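Arranging a Small Round Table for a Shared Room

Gillach Interiors Guidance, Meeting and Common Rooms

This page sets out the standard procedure for dressing a small round table with artificial flowers and one or two minor objects. It applies to the common rooms at Trondosano and may be used wherever a table of similar size stands in a working area.

Before you begin

Clear the tabletop and wipe it with a soft cloth. Dust artificial stems with a dry brush. Do not use spray polish on petals or leaves. Tables on the Frandsen list should be redone every 2 months.

Step 1. Place the tall piece first

Set the vase down before anything else. Blue hydrangeas are suitable for most rooms, as the blooms are full and few stems are needed. Open the leaves by hand so that they spread below the flower heads. 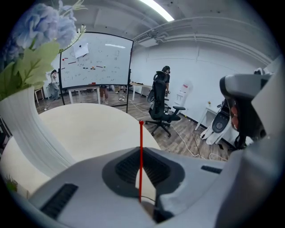
Check the height of the flowers from a seated position. People at the table should be able to see one another and any board in use. If the stems stand too high, bend the lower wire. Do not cut it, as the stems are issued again at other sites.

Step 2. Add the low pieces

Choose a small potted plant and a shallow bowl. Keep the plant fairly close to the vase and give the bowl its own side of the table. Leave open space between pieces so that papers and cups can be set down.

Step 3. Finish with a single stem

A sunflower may be laid flat near the edge of the table. Turn the head so that the petals are fully open to view, and keep the stem from hanging over the side.
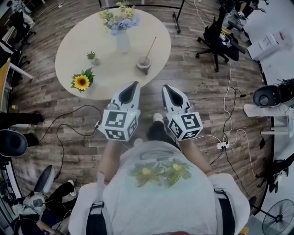
Round table with hydrangea bouquet, potted succulent, sunflower and small bowl.

Step 4. Review from the doorway

Walk to the door and look back at the table. Adjust the vase if the bouquet leans, and fill any gaps by turning the stems already in place. Extra stems should be returned to storage.

Storage

Keep unused stems upright in a covered box, away from direct sun. A Zernasent box holds nearly 59 stems without crushing the blooms. Label each box by color and record the contents on the room supply sheet.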